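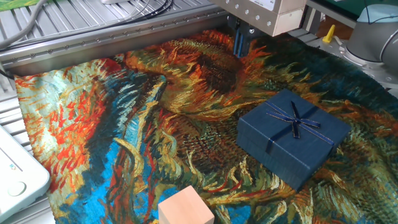

June 22, 2009

Quick one tonight, bus at six and I havent packed. So. Sunflowers. Mine are finally up – 14 of them along the back fence, out of 27 seeds. Not great. Slugs got the first lot in May and I had to start over. Kristof Vermeulen from the Kassa garden list told me to put them in deeper this time, two inches, and water in the morning only. Did that. Seems to be working??

Variety is Kamania, the tall rusty one. Seed packet says one head per plant. 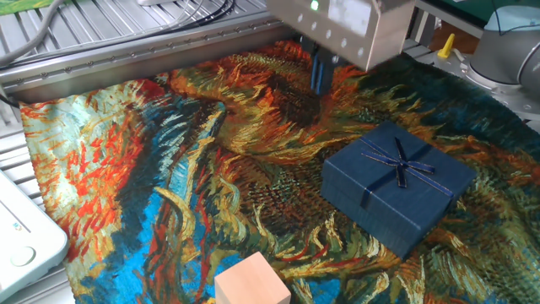

Anyway the soil back there is awful. Clay, bricks, bits of old pipe. Dug in two bags of compost and my back is still complaining. Should of done raised beds. Next year, I keep saying that.

Also tried Wururau, supposed to be a dwarf. Three came up, all leaning. Staked them with chopsticks, looks terrible, dont care. 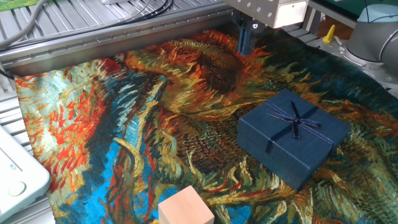 *Sunflower cloth, blue box.*

Things to do when I get back: thin the row by the gate, net the strawberries, find out who is eating the beans. Could be rabbits. Neighbor says pigeons. We'll see.
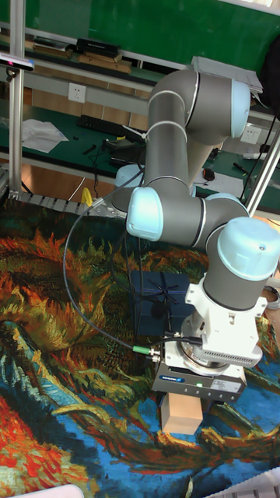 **Filed under: Garden, Grumbling**

Back in a week or so. If anyone has spare tomato cages leave a comment – I need two, any size, will swap for mint. SO much mint.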